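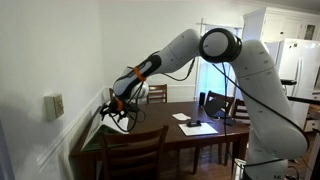 Can a robot arm clear and wipe a dining table yet?

Posted by ziketach_dad

I keep reading that household robots are five years off. All I want is something that picks up papers and small stuff after dinner and wipes the table. Has anyone seen this done in a normal house?

lunix39

Partly. An arm can pick up one solid thing if it knows where it is. Paper lying flat is much harder – two fingers can't get under the edge. Wiping is easier as long as the table is clear first. I did a course at Musthorpe and we ran 286 tries at lifting a single sheet. Most failed. 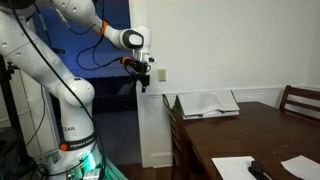 Arm over a dining table, with loose sheets of paper on the top.

The other problem is reach. A fixed arm gets one end of the table and the chairs are in the way of the rest.

poon_shop

No. Buy a cloth.

benchfitter

We have one at work that loads the same part all day, and it's good at that. Move the tray and it needs setting up again. A table is different every night, so I would wait. For floors, a $300 vacuum does fine – just lift the chairs first.

Last updated June 1, 2020

This site uses cookies. By continuing you accept our cookie policy.

Contact us | Back to top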